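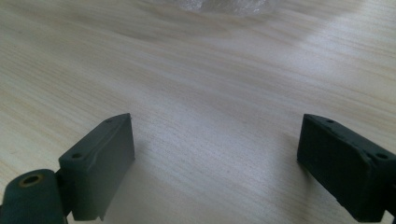

Mohsin Durrani wants to know why we bother with a paper checklist when the controller logs everything anyway. Fair question, Mohsin, and my answer is that the log has never once told me a screw was missing! So the list stays, and I've typed up this round with my comments so everybody comparing grippers at Asbridge can work from the same page.

Hand-held gripper check, before the side-by-side runs
Checked by: Tahira Kazmi
Second look: Saranya Shenoy
Date: Thu 14 June

1. Finger blocks, condition
OK with comment. The left one has a tiny pale nick on its top rim, where the dark plastic has worn away. I'm not swapping it for that, but please write it down so we can tell if it grows. Run a fingertip along the inner faces too (gripper off the table, please) and feel for burrs.

2. Finger screws
Check before every session. Each block has two small screw holes in the top, and I'd like you to look at both of them on both sides. Snug is fine, don't crank on them. Sobia stripped one on the old Bech pair in August and we lost most of an afternoon to it.

3. Jaw travel
OK. Squeeze and release ten times, slowly, and then ten times fast. I'm feeling for a catch near the end of the stroke. The Provby gripper has one and this one doesn't, which already makes me like it more than I expected to.

4. Hinge and brass ring
OK. Wiggle the finger sideways with the jaws open. A little play is normal on all our hand-held units, but if it clicks, stop and come find me. No oil on the hinge! I know it's tempting. Oil gets on the fingers and then the grip numbers mean nothing.

5. Level of the finger tops
OK. Set the gripper down with the jaws open and look across from the side. If one finger is sitting visibly higher, the blocks need reseating before you do anything else.

6. Camera view
OK with comment. Both fingers have to be in view with the jaws open. There's a whitish glare patch on the tabletop and it bothers me. I can still pick out the finger edges without any trouble, but a thin clear part lying in that patch might be another story. Areeba has suggested turning the table a quarter turn and leaving the lamps alone. Let's try that first, it costs nothing.

7. Pinch points
Pass. Keep your free hand out from between the fingers while somebody else has the trigger. Yes, even if you're just nudging a part into place. Use the stick.

8. Cycle count
This unit is at 2,335 cycles. The Provby is at 771 and the Bech at 615, so we're comparing a well-used gripper with a couple of fairly fresh ones, and I want that written at the top of the results sheet where people will see it.

9. Controller stop
Pass, second try. The first time I hit stop the controller took nearly 2 seconds to answer, and I didn't care for that at all. Saranya reseated the cable and it was quick after that. Test it three times before you start, and if it drags even once, put the red tag on it and use the spare.

10. Storage
Open. The Dumivthorpe case closes fine but the foam presses on one finger, and I'd rather it didn't. Areeba is cutting a new insert. Until then, jaws closed and a cloth around the whole thing.

Result: cleared for the comparison runs, with items 1, 6 and 10 to be looked at again next week. Sobia, could you do the next one? The blank forms are in the top drawer, and please use pen this time.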